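# Blocks and Lidded Cup: Tabletop Tidying Set

Reading time: 5 min
Last updated: February

## What this is

This README covers the small-objects part of the Stundbridge tidying set. The activity is putting small colored blocks away in a lidded cup on a white table. The folder is named `hopkin`, after the table it was recorded at, and the name has stuck even though the table has moved twice.

The kitchen and packing parts have their own READMEs. If you are looking for the drawer task, it is in `ravik`.

## Contents

- 400 recordings of the blocks-and-cup task
- one text note per recording, written by the person who set up the table
- `layouts.csv`, starting position of each item
- `skipped.txt`, recordings left out and the reason

Each recording runs 60 seconds or less. Longer ones were cut at the last block, and the cut is marked in the note.

## Items

**Blocks.** Small solid-color blocks. Most are cubes. The red one is a rectangular block and has a separate entry in `layouts.csv` because it has to go into the cup on end. Color names in the notes are plain ones: red, blue, green. Early notes say "lime" for green. Treat the two as the same.

**Cup.** Turquoise, with a hinged lid shaped like a rounded head with two eye holes. The lid stays attached when open. The notes call it "the cup" or "the character cup" depending on who was writing. There is a small knob on the side. It is not used in the task.

**Table.** White top with metal cable-port covers set flush into it. Keep blocks clear of the slots in the covers. We lost two sessions to a block wedged in one of them, and Rhun Rees had to get it out with a butter knife.

## How a session goes

1. Wipe the table and let it dry. The top is slightly glossy and smears show up.
2. Put the cup down first and open the lid all the way back.
3. Set out the blocks from the layout sheet. There are 20 layouts, used in rotation.
4. Put the blocks away one at a time, in any order.
5. Write the note before clearing the table.

The lid is left open at the end. Closing it was part of the task at first, but it tended to push the cup over - those recordings are listed in `skipped.txt`.

## What counts as put away

A block is put away when it is inside the cup and below the rim. A block resting on the rim is marked `partial`. A block that falls to the floor is marked `lost`, and the recording continues with the others.

Mererid Llewellyn and Sioned Lougher marked the set separately and then compared. They disagreed on 5 recordings, all of them cases where one block was sitting on top of another near the rim. Those carry both marks.

## Known problems

- The cup creeps across the table when it is bumped. Its end position is not recorded, only its start.
- Shadows on the table change through the day. Sessions after 4 in the afternoon look grayer.
- Notes from the first week use left and right from the writer's chair. Later notes use the long side of the table nearest the door. We have not gone back to fix this.
- Blue and green cubes were sometimes swapped against the layout sheet. Where we caught it, the note says `swap`.

## Use

Free for teaching and research. Please name the set as "Stundbridge tidying, hopkin part". Corrections to the notes go to Rania Hattar, preferably with the recording number in the subject line.

## Sample stills
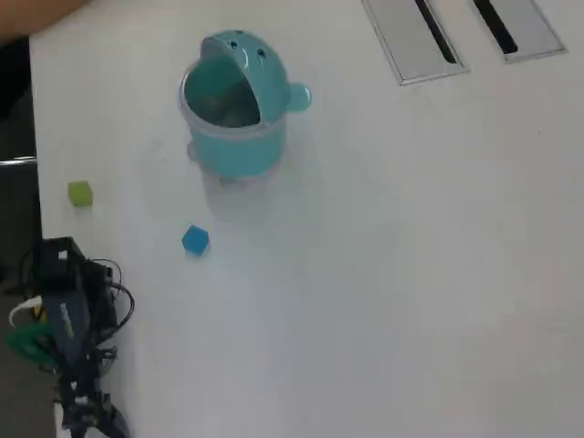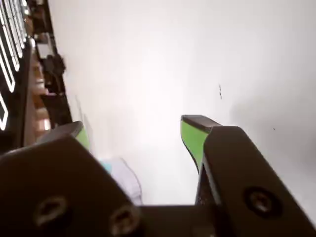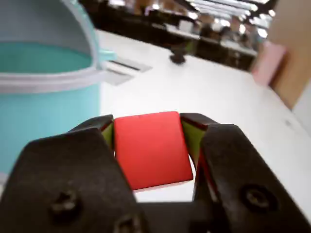 *White table, hopkin part. First still: cup with the lid open, green and blue cubes. Last still: the red block.*

## Comments

**Mabli Rosser**
Is there a size for the blocks anywhere? I want to print a matching set and the layout sheet only gives positions.

**Rania Hattar**
Not yet. I'll measure them on Tuesday and add a column.

**natis_reader**
The link to the packing README goes to the kitchen one for me. Otherwise fine - the `swap` marks saved me an afternoon.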